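Unit 6: Friction and surface texture
Course notes, Materials in Use, Zevevthorpe
Tutor: Tincuța Preda

6.1 Dry friction

When two solid surfaces are pressed together, contact takes place only at the high points of each surface. The true area of contact is a small fraction of the area seen by eye. It grows with load, which explains the familiar result that the friction force F is proportional to the normal force N:

F = μN

The coefficient μ belongs to the pair of surfaces. A single material has no coefficient of its own, and tables that list one are leaving out the counterface.

Worked case. A crate presses on a level floor with a normal force of 80 N. The horizontal force needed to start it moving is 48 N. The static coefficient is therefore 48/80 = 0.6. Once the crate is sliding, the force needed to keep it at constant speed is usually lower, and the kinetic coefficient is found in the same way.

6.2 Soft materials

Rubber and similar polymers depart from the simple law. The surface deforms to fill the gaps in the counterface, so the contact area rises quickly at low load and more slowly after that. The measured μ falls as N rises. Quote the load with every value.

Two effects add together: adhesion across the contact area, and energy lost inside the material as it is deformed and released. Adhesion dominates on clean, smooth surfaces. Internal loss dominates on rough or lubricated ones – road tyres in rain are the standard case.

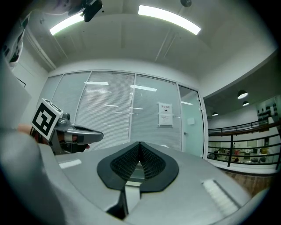
Fig. 6.1 Finely textured mesh insert, folded to a V, inside a smooth black rim.

6.3 Texture and trapped films

A film of water or dust between two surfaces carries part of the load and reduces solid contact. Grooves give the film somewhere to go. Narrow channels drain slowly but leave more area for contact; wide ones do the reverse. Direction also matters, and a pattern that works along one axis may do little across it.

6.4 Before the practical

Read sections 6.1 and 6.2. Bring the Studo workbook with table 5 ruled up. Samples must be wiped with alcohol and left to dry before the first run. Record the load, the sliding direction and the room temperature. Results without units will be returned unmarked.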